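# Notes from the bird room, March 2025

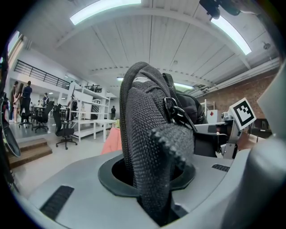
*Dark gray bag, black buckle, and a frayed-looking strap end.*

So my cockatiel has decided that pellets are poison. I switched her from a mostly seed diet to Brurkska small-bird pellets back in the winter, and for the first two weeks she treated the bowl like it had insulted her family. She'd walk up, look in, look at me, and walk away. A few of you wrote in asking how it was going, so I figured I'd give it some room this month.

First thing, and please don't skip it: weigh your bird. I use a cheap kitchen scale with a perch stuck on top, and she hops on every morning before breakfast for a bit of millet. She was 96 grams when we started, and my vet at the Atuvau clinic told me to call if she lost more than 4 grams. She dropped three in the first week and I was a nervous wreck (my poor husband heard about every gram). Then she leveled off, and I could breathe again. A bird can look nice and round under all those feathers and still be losing weight, so go by the scale – and if the number keeps sliding, go back to the old food and call your vet.

What got her eating in the end was me pretending to eat them myself. I sat at the table with a little dish, made a big fuss, crunched a cracker and hummed. She came stomping across the placemat to see what she was missing! She picked one up, flung it on the floor, picked up another and chewed it. I have never been so happy to sweep up green crumbs.

Some other things I tried, in case your bird is stubborn in a different way:

- Crushing the pellets to powder and dusting them over damp chopped greens. This went over well.
- Soaking them in warm water. She hated it, but my sister's conure loves them like that. Throw out anything wet after a couple of hours.
- Mixing them right into the seed. Total failure. She picked around them like a kid with peas.
- Swapping the bowl for a flat plate, so it felt like foraging. Much better than I expected.

She still gets seed, by the way. I measure out a small spoonful at dinner and save the millet for training and the scale. My older budgie is 14 and I'm leaving his diet mostly alone on the vet's advice, apart from more greens. He's earned his routine.

One question I keep getting is what size bag to buy. Start with the 500 gram one. I bought the giant sack of Kollska the first time, years ago, and most of it went stale before anyone in the house would touch it. I keep the open bag in the freezer now and fill a jar once a week.

If you've switched over a lovebird, please write to me, I'd love to hear how you did it. I have a reader with a pair who won't budge, and I've never kept them myself. And the Admasu bird club is doing its toy swap again in June, so start washing your acrylic pieces and tossing any rope that's gone fuzzy – I found two bad ones in my own cage last night and felt pretty sheepish.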